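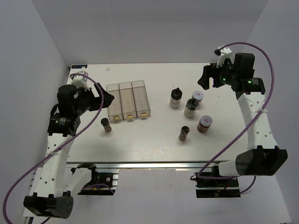 New bench rules for the two-arm cells

From December we work with one common sheet of rules for all the two-arm cells at Gandero. Until now every cell had its own habits, and when people moved from Liem to Pruder they had to learn again what is allowed. Jairo Alvarado collected the old notes, 13 pages in total, and made from them one page. Please read it before your next shift.

The most important points:

Both arms must be at rest before a hand goes over the table. One arm at rest is not enough.

Small jars and bottles start with a free space between them of about 3 centimeters. If a gripper cannot close without touching the neighbor, the layout is not accepted.

Cables are checked by eye through the full reach of the arm. They should hang in a wide loop and never lie on the tabletop.

Speed stays at 50 percent for every new layout, until 2 people have signed for it.

Glass is permitted, but only with the lid closed. A cracked jar goes out of use the same day.

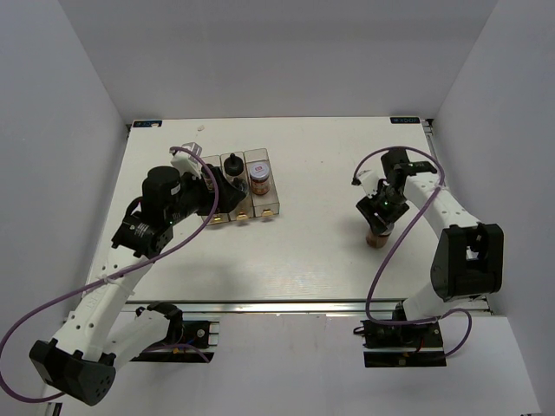
Sorting jars with both arms; the clear organizer stands toward the back of the table.

The rule about glass was discussed for a long time. Some colleagues at Amell wanted only plastic, and I understand them, but the tasks need real kitchen jars with real weight. We will look at it again when we have the breakage list.

Comments

Marit: Does the 50 percent also count when only one jar is exchanged for another of the same size?

Jairo Alvarado: No, same size and same lid is not a new layout. I will add this to the sheet.

T. from Pruder: Good that the cables are in it. Please print it larger, we read it standing.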